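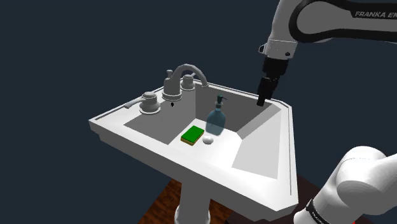 Paying by the chore

I've been trying out Stirkico's simulation kit since September, and I have opinions, mostly about the bathroom sink. The sink comes in the cheapest pack. You get a Franka arm, a basin, a sponge, a soap dispenser and a little white egg-shaped thing, and you write whatever you like to move them around. The pack costs $65 and I think it's worth every cent.

The next tier up is $177 and I don't think it is. What you're buying there is more rooms, and I get why people want them – I wanted them too, for a whole evening. But I still can't get my arm to pick up a sponge every time without bumping the soap. Why would I need a kitchen?

My friends complain that the sink looks cheap. Sure, the basin is all flat gray planes, and there's nothing behind it but dark blue. I don't care! It loads fast on my old laptop, and I can run around 50 tries over lunch. I tried the Olex demo for comparison and it's gorgeous, with tile and towels and everything, and I got four tries done before my sandwich was gone.

What does bug me is the help pages. Half of them assume you already know how to set the gripper's starting spot, and the other half explain what a sponge is. I also wish Stirkico would sell single objects. I'd happily pay a few bucks for a toothbrush, or a bar of soap that slides (imagine the misery!), and leave the rest of the house alone.

So my vote is for small packs, sold cheap, with better instructions. I'll be back at the sink tonight, trying to get that sponge.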